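The long life of the kitchen table

In Clikstead, a market town with more charity shops than banks, a good table can still be had for less than the price of a week's shopping.

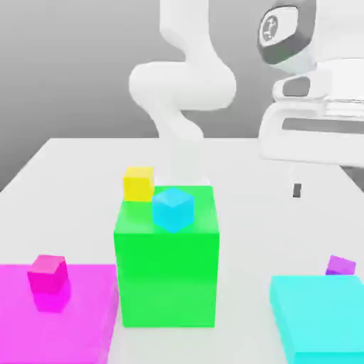
The trade in second-hand tables has grown steadily over the past few years. Leta, a furniture reuse shop behind the bus station, sold 1,007 of them in the year to September, and most went to homes within five miles.

Older tables sell for a simple reason. Many were made of solid timber, and a scratched top can be sanded and oiled in an afternoon. Newer ones with a thin surface layer are harder to save once water gets in at the joints.

Size is the usual problem. A table that seats eight will not go up a narrow staircase unless the legs come off, and on some older pieces they are glued. The shop measures doorways before it delivers – a habit it picked up after five returns in one month.

Prices start at £100 for a plain pine table. Extending models cost more, and the spare leaf is often missing. Buyers should check that the runners slide freely and that the two halves meet level.

Binen, a repair workshop on the same street, will make a new leaf to match. The wait is currently nine weeks.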